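Chapter 7
Sharing Tools and Rooms in a Small Workshop

After reading this chapter, you should be able to
explain the difference between owning a tool and having access to it;
describe how a booking rule changes the behavior of the people who use a room;
compare the two workshops presented in the case at the end of the chapter.

7.1 Why people share

In the earlier chapters we looked at goods that one household buys and one household uses. A loaf of bread is a simple good of this kind. When it is eaten, nothing is left for the neighbor. Many other goods are different. A table saw can serve one family for an hour on Saturdays of their choosing and stand quiet all other hours of the month. The family has paid for the whole saw, but it has used only a very small part of the hours that the saw can give.

Economists call these remaining hours idle capacity. Where there is much idle capacity, people often begin to share. They may do it in an informal way, when one neighbor lends to another, or they may form a group with a common room, a fee and written rules. In this chapter we study the second way.

7.2 The cost of agreement

Sharing is not free. The members must decide who may enter, at what hour, and who pays when something breaks. Time spent on such decisions is a cost, even if no money is paid. We will call it the cost of agreement.

Let us take the workshop in Proseck. It had 120 members and one shared calendar. In the first year any member could reserve a bench for the full day. Many did so, and then they came only for the afternoon. In May the rule was changed, and one booking could last no longer than 3 hours. The number of members remained the same, but complaints about full benches became rare. The room did not grow. Only the rule was different.

The student should notice that the new rule also had a price. Members with long projects had to clear the bench and set up their work again at the next visit. A rule that is good for the group as a whole may be worse for some persons in it.

7.3 Learning from other members

A shared room has one more effect, which is difficult to measure. People who work near each other see how others solve a problem, and they ask questions.

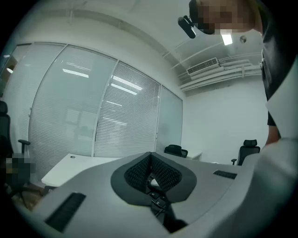 This kind of learning does not appear in the accounts of the workshop. No fee is paid for it and no receipt is written. Yet when members in Koech were asked why they renewed, many of them spoke first of the advice they received, and only later of the machines. In the language of Chapter 5, advice is a positive external effect of membership.

Case: Ekunum and Dresach

The workshop in Ekunum charges a monthly fee and allows free use of all benches. The workshop in Dresach has no monthly fee, but each hour is paid separately. Before you continue to Section 7.4, write down which of the two you expect to have more idle capacity, and what information you would need to check your answer.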